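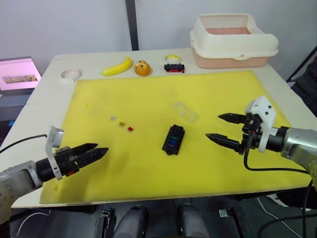 Aníbal Chambi asks: why does Jornarton debate foreign policy at all, if a town council cannot decide it?

The council can still send its opinion to parliament. In September it voted on the sanctions letter, and 63 residents spoke or wrote to us. 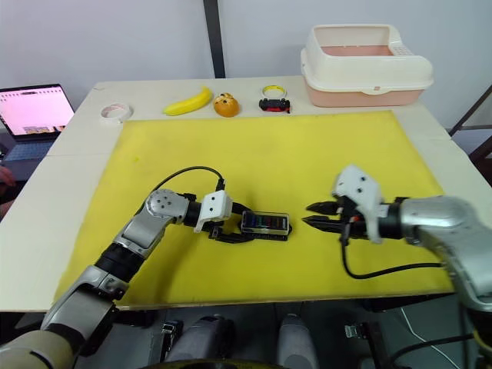
Two arms over a yellow board.

Can I sign the letter?
Yes, if you live in Jornarton. We need 200 signatures.

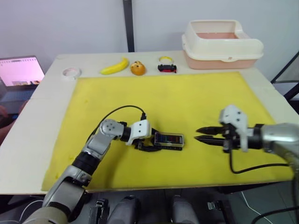
MEETINGS AND VOTING

When are the meetings?
At 5 in the afternoon, in the Restrepo hall.
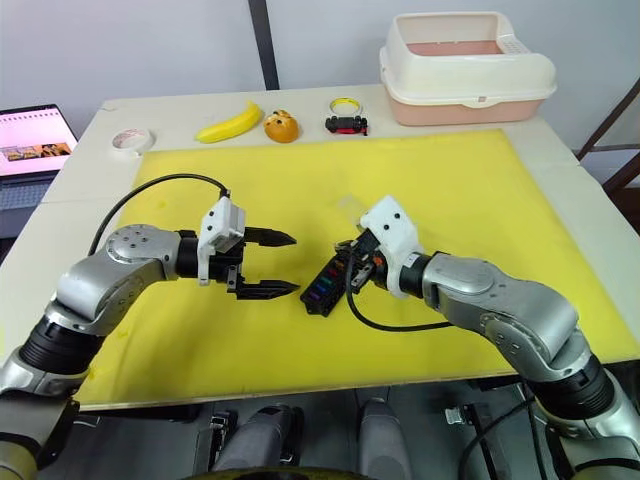

One reader writes that sanctions hurt ordinary families first. We agree it is a serious point, and the letter asks for medicine and food to be excluded.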